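Godfrey Bakilana keeps the workroom at Diston, where people come to assess small household objects before they go into a catalog or onto a shelf. His subject for most of this year has been trays: what shape they should be, how high the rim should stand, what the surface ought to be like, and what happens to small things that are put on them or next to them. I spoke with him on a Friday, along with his colleague Laurențiu Crăciun, who handles the test pieces.

The first question was why anyone would spend that long on a tray.

"Because it gets bought by the thousand and specified by eye," Bakilana said. "Someone picks a diameter that looks right in a drawing. Then it goes on a desk or a hall table and people put keys on it, or coins, or a kid's toy. Whether it does the job depends on three or four dimensions. You can write those down."

The dimensions he writes down are the inside diameter, the rim height, the inside corner radius where the floor meets the rim, and the flatness of the floor. The last two are the ones he complains about.

"Most suppliers will give you diameter and height," he said. "Ask for the inside radius and you get a blank look. But the radius decides whether you can get a coin out again. If the floor meets the wall in a sharp corner, a flat object slides into it and stays there. You push it and it has nowhere to go. Give it a generous curve and you can sweep the thing up the wall with one finger."

Flatness he checks with a straightedge across the floor of the tray in four directions, then again after a week under load. A tray that is slightly crowned will move small round objects outward to the rim. One that is slightly dished will gather them in the middle. He prefers neither, but if he has to choose he takes dished.

"People reach for the middle. They don't look at the rim. If I have a dished floor, the thing they want ends up where the hand goes."

I asked about shape. The workroom has tested rectangular trays from Potura and round ones from Cladetti, and the notes from the two series are filed together. Bakilana said the results were closer than he had expected.

"Rectangular packs better and it lines up with the edge of the table. Round has no front. You can come at it from any side and the rim is the same distance from the center. For one person sitting at one side of a table, that makes very little difference. Put two people on opposite sides and it starts to matter."

Crăciun disagreed in part. "Round wastes the corners of the table," he said. "You can't push it up against anything. I would still use it for small parts, because there are no corners inside it either. Corners are where you lose things."

The test pieces are Crăciun's responsibility. He has a drawer of them, sorted by size and by how they behave on a flat surface. Some roll, some slide, and some do neither. The last group includes cubes, which he considers the most useful objects in the drawer.

"A cube sits," he said. "It has a flat face down and it stays where you left it. So if it ends up somewhere else, something put it there. With a ball you never know. I also like a cube with different colors on it. You can talk about it. You can say red side up, and everyone in the room knows what you mean."

The small puzzle cubes are the ones he uses most. He buys them from a toy wholesaler in bags of 40 and throws out any that have become loose. A loose cube shifts in the fingers when it is gripped across two layers, and then the grip is a different grip from the one he meant to test.

"You squeeze it and a layer turns a few degrees," he said. "Now the faces aren't square anymore and you're holding it on an edge. The full-size ones are worse for this. The miniature ones are usually stiffer, at least when they're new."

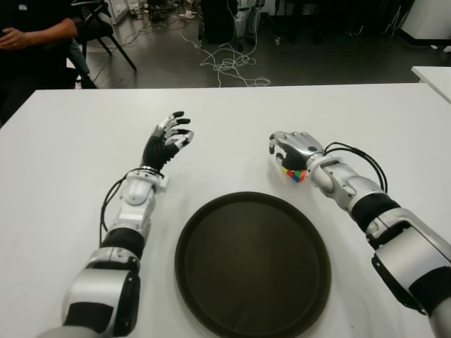 *The round tray on the white table, with a small multicolored cube at the fingertips beyond its rim.*

The choice of a dark tray on a white table was deliberate, Bakilana said, and came out of an earlier series in which almost everything was pale. White parts on a white tray on a white table had been hard on everyone.

"You spend the day leaning in," he said. "By the afternoon people were missing the rim. They would set something down and it would catch the edge and tip. A dark tray gives you the outline for free. You know where the rim is without thinking about it."

He wants the inside matte for a similar reason. Gloss reflects the ceiling lights, and a bright patch on the floor of a tray hides small light-colored objects about as well as a sheet of paper would. He has a short speech on this that he gives to suppliers. Samples still arrive glossy.

"Brown, black, dark green, I don't mind. Matte I do mind. I've sent back whole batches. Ryszard Nowicki at Cladetti has stopped arguing with me. He sends the matte ones first now and bills me for the freight on the others."

There are costs to a matte surface. It marks more easily than a gloss one, and skin oil shows on dark matte finishes after a day or two of use. Bakilana's procedure is a damp cloth, then a dry cloth, and no spray of any kind. Sprays leave a film, and a film changes how far a part slides when it is set down with some sideways motion. He had one series thrown off in March by a furniture polish that a cleaner had used with good intentions.

"Everything went farther than it should have. We checked the table level. We checked the pieces. It took us two days to smell the lemon."

The table surface gets less attention, and he admits it. He likes a plain white top because marks can be drawn on it in grease pencil and wiped off. Scuffs do not worry him until they can be felt with a fingernail. At that point the top is turned or replaced.

"A scuff you can see is only a scuff," he said. "A scuff you can feel is a ramp."

Rim height takes up the longest section of his notes. A high rim holds more and spills less when the tray is carried. It also gets in the way of the hand. For each tray he records the lowest angle at which a person can reach over the rim and still pick up a flat object from the floor just inside it. He calls this the entry angle. When the rim is too high for the diameter, the only way in is from straight above, and people who are seated do not reach from straight above. They reach from the elbow.

"Sit down and try it," he said. "Your forearm comes in low. If the rim is in the way, you lift your shoulder. Do that a few hundred times and you will have opinions about rims."

He settled on 8 millimeters as the rim for the small round size and has defended it since. Eugénie Bodin, who buys for the retailer Biwott and has taken two of the Diston trays into her range, asked him for something taller on the grounds that customers think a low rim looks cheap. They exchanged letters about it. She sent me hers when I asked.

"A tray has to look as though it will hold things," she wrote. "Godfrey measures whether it does. Those are separate questions and I have to sell the first one." She took the low rim for one of the two and ordered a taller one for the other. Both are still on sale.

I asked Bakilana which had sold better. He said he had not inquired.

Placement came next. His standard layout puts the tray near the front of the table, centered on the person, with the loose pieces beyond it or off to one side. Crăciun sets the pieces by hand against a paper template and then removes the template.

"Tray close, parts far," Crăciun said. "If you put the tray at the back you carry every part over the other parts. You knock them. With the tray close, the hand comes home each time and the path is clear."

The exception is when two hands are in use at once. Then he will put pieces on both sides and accept that the paths cross over the tray. He leaves extra space for this and uses fewer pieces.

Bakilana's records are kept on paper in a binder with 7 tabs, one for each property that he scores. He showed me the page for a tray that had failed. The diameter was good, the rim was good, and the floor was flat to the limit of his straightedge. It had failed on noise. Every piece set down in it rang.

"It was thin and there was no pad under it," he said. "In a shop you'd never notice. On a bare table in a quiet house, you drop your keys in it at midnight and wake up the family. I gave it a low score and they put felt dots on the bottom. That fixed most of it."

He does not expect anyone to read the binder. He hopes that the people who write specifications will begin asking for the inside radius and the surface finish along with the diameter, and that they will ask for them in the first letter.

Barry Tindall, who edits the workroom's published notes, has asked for the tray section to be cut by a third. Bakilana has taken out the part on handles. The next series is on lids.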